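Recording two-handed demonstrations with hand-held grippers

Step 1. Set the table. Put the object near the middle and leave enough space for both grippers to reach it. Check that the marker plate on each gripper is clean and flat.

Step 2. Start both recorders, then hold still for two seconds before moving. 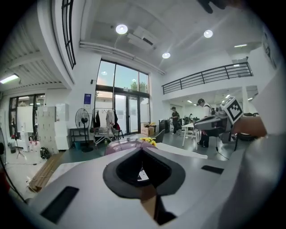

View from one gripper, with the second gripper and its marker plate at right.

Step 3. Record the task at an even pace. Keep the markers facing outward and do not cross your wrists. Discard any take in which a marker stays hidden for more than 800 ms.

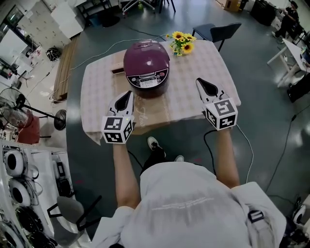
Variation between takes matters more than the total count. The Kavora set holds 1,412 usable takes against a target of 2,000, and too many share one layout. With a tabletop like this one, shift the rice cooker along the cardboard sheet, then move the sunflowers to the other side. Log each layout under its own number.

Step 4. Copy the files to the Luvorari drive and send the layout log to Rezaul Debnath before the next batch.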